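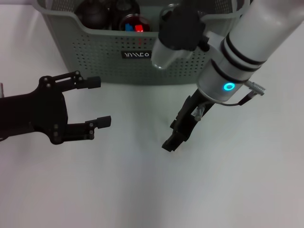 Spent the morning on the two-arm cell at Hiltport, mostly the right gripper. The jaws had been closing a hair off center since early July. Both arms work over the same white table, with the gray basket parked at the back, and I use that bare stretch of tabletop in front of the basket for all my checks. Left gripper open, right one closed and angled down just over the surface, and go from there.

First job is always the pads. Each finger on the left gripper has a small black pad at the tip, and those wear on the inside corner before anywhere else. I wipe them with a dry cloth, then run a thumbnail across. If the nail catches, the pad gets swapped. Both pads on a gripper get swapped together, even if only one is bad.

Next, screws. There are a lot of little round-head screws on the finger linkages, and they do back out. I don't tighten by feel anymore. Zoltán Pintér lent me a small torque driver a while back and I ended up buying the same one. A paint pen mark across the head and onto the plate tells me next time if anything moved.

One had moved. Lower finger, second from the tip. Took it out, cleaned the thread, put it back with a dot of the medium threadlocker. Left it alone through lunch.

Now the right gripper. The off-center closing was not the gripper. I had it off the wrist and on the bench for most of an hour and the jaws met fine. Put it back on and the offset was there again, so the mounting face was the next thing to look at.

There was a thin smear of old threadlocker on the flange, dried hard. Scraped it off with a plastic blade, wiped with alcohol, refitted. Offset gone. I'm fairly sure I left that smear there myself in the spring.

Cable on the right wrist. It leaves the round metal connector on the side and loops back down to the gripper. That loop has to be slack enough for full wrist rotation and short enough that it never touches the table. Ours was a bit tight. I let out 3 centimeters and moved the clip. Then I jogged the wrist slowly to both ends of travel with one hand near the stop button.

Don't pull on the cable to undo that connector. Back off the ridged collar by hand until it's free, then lift straight out. Normand MacDonald bent a pin here last year and we were down 11 days waiting on the part.

Ruairi Guthrie asked why I don't just rerun calibration and skip all this. I do rerun it, but last. If a screw is loose or the flange is dirty, calibration will happily save the bad position and you get to do it again when things shift.

For the calibration itself I touch off at 6 points on the table, wiping each spot first. Same order every time, starting at the corner nearest the basket and ending near the front edge. Then a slow pass with each arm alone, then both together. I watch the middle of the table closest, that's where the two grippers can reach each other.

Basket position matters more than people expect. If it gets nudged when someone loads it, the picks come in too close to the rim. I have two strips of tape ready to go under the back corners, and Leonidas Stamatopoulos wants a proper bracket. He's probably right. Tape for now.

Ran 54 picks after lunch. One miss, on the clear container, and I think that was me setting it down crooked. Cell went back to the day crew at nearly 3. Next up is the left wrist connector, which I ran out of time for.

More from this author
Swapping a worn belt on the Pakutov feeder
What I keep in the cell drawer
Skenarska conveyor: finding the squeak
Miklós Vörös on labeling cables at both ends
Dwivedi controller won't boot after a power cut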